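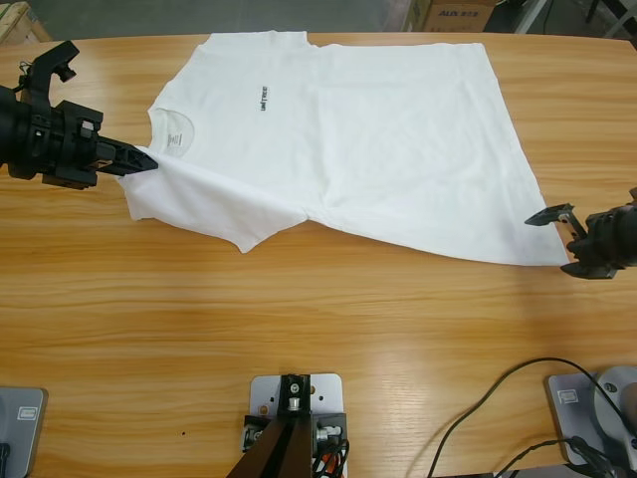 Two Arms, One Shirt: Gallery from the Stundau Workshop

I came into this build as the guy who said it wouldn't work, and I haven't changed my mind much. Prasert Klinhom wanted a pair of arms that could fold laundry on a bench in our shared shop. I wanted the bench. We compromised, meaning I lost the bench and got to write the captions.

The arms run on a control program Prasert calls Niten. Mine is the notebook where the failures go.

The opening shot, both arms on the job

One gripper has cloth near the shoulder, the other has a bottom corner, and there's a long diagonal pull between them. Prasert likes this position. I think it's a good way to stretch a T-shirt. A person would smooth the thing out with the flat of a hand first, and we have no flat hand in the parts bin.

The mounting took longer than I'd like to admit. The base plates got moved 3 times before we agreed on a spacing, and I'd still bring them closer. Reach looks generous on paper. Then you ask both arms to meet over the middle of a shirt and the elbows start arguing. The cables need a better route too – I've asked for that since January.

At the collar, from the wrist

Fingertips close to the neckband, with a fold of cotton bunched up between them just below the care label. The label says cotton, in English, with 100%棉 in there as well. Everything Niten knows about the collar it gets from about this close.

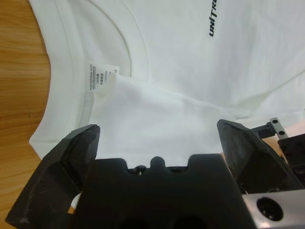 My complaint with the collar is that it's the easy part. It has a rib and a seam, so there's an edge to look for. Ask the same program to find a side seam on plain white cloth and it will grab whatever wrinkle has the best shadow. Prasert says more practice runs will fix it. We've logged 996, and I'd like to see what the next 200 teach it that those didn't.

Then there's the matter of one layer or two. Pinch the front alone and you get one kind of fold, pinch front and back together and you get another, and the gripper closes just as happily either way. Prasert wants to handle it in software. I'd try thinner fingertips, which would cost us 25 dollars and a Saturday.

Next up is a sleeve fold. I've put my guess in the notebook and Prasert has put his underneath, in larger letters.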